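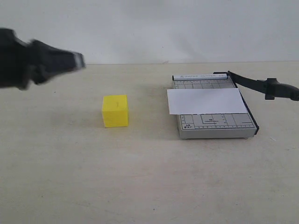 Trimming sheets on an A5 guillotine cutter

Applies to small guillotine cutters with a printed grid, a rear bar and a hinged arm on the right. Part of the Clellitz paper craft notes. Written for making Zisomar index cards from plain white office paper, but the method is the same for labels, inserts and test strips.

What you need

A5 paper cutter
Plain white paper
Steel ruler, for checking only
Pencil, hard grade
Scrap sheet of the same weight as the stock

Before you start

Set the cutter on a flat table with clear space on the right for the arm and on the left for the overhang of the sheet. Wipe the platform with a dry cloth. A crumb under the paper lifts one corner and moves the cut line.

Keep the arm down whenever you are not cutting. Children should not use the cutter alone.

1. Read the scales

Look at the platform before putting paper on it. A cutter of this kind usually carries several scales, and they don't all start from the same place. On the one used for these notes, the scale along the front border counts down from left to right, toward the blade side. A reading on that scale is therefore the width of the piece left on the board, measured back from the cut. Confirm this on scrap. Some boards are printed the other way.

The slanting scales and the heavy diagonal guide lines are for angled work. Ignore them for square cuts.

2. Lay the sheet

Raise the arm fully. Slide the paper in from the left until the edge to be trimmed passes the cutting edge. The top edge of the sheet must sit flat against the rear bar along its whole length. If it touches only at one end, the sheet is skewed and the finished card will not be square.

For a sheet that hides most of the grid, sight along the lines that still show beyond the paper. With a deliberate angled cut, line up one edge of the sheet with a diagonal guide and leave the rear bar out of it.

3. Hold it down

Press on the paper near the middle of the board, well back from the blade. Use flat, even pressure. Pressing at one point near a corner lets the sheet rotate as the blade comes through.
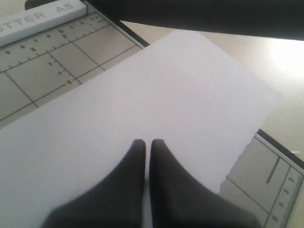 4. Make the cut

Bring the handle down in one continuous stroke, pulling it slightly toward the board so the blade stays against the edge. Do not stop partway. A paused stroke leaves a step in the edge, and going over it a second time makes it worse.

Maximum load for clean results is 3 sheets of ordinary paper. With card stock, cut one at a time.

5. Check and repeat

Lower the arm, remove the piece and measure it at both ends with the steel ruler. For the Zisomar card the finished width is 96 mm. If the two ends differ, go back to step 2 and reseat the sheet against the bar. If both ends are off by the same amount, correct the position on the scale and cut another scrap.
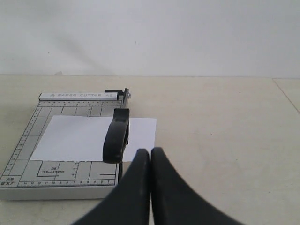
Problems

Ragged edge: too many sheets, a slow stroke, or a dull blade. Try a single sheet first.

Edge curves toward the hinge: paper moved during the stroke. Hold closer to the center.

Arm feels loose: check the bolt at the hinge. Tighten by a quarter turn and test.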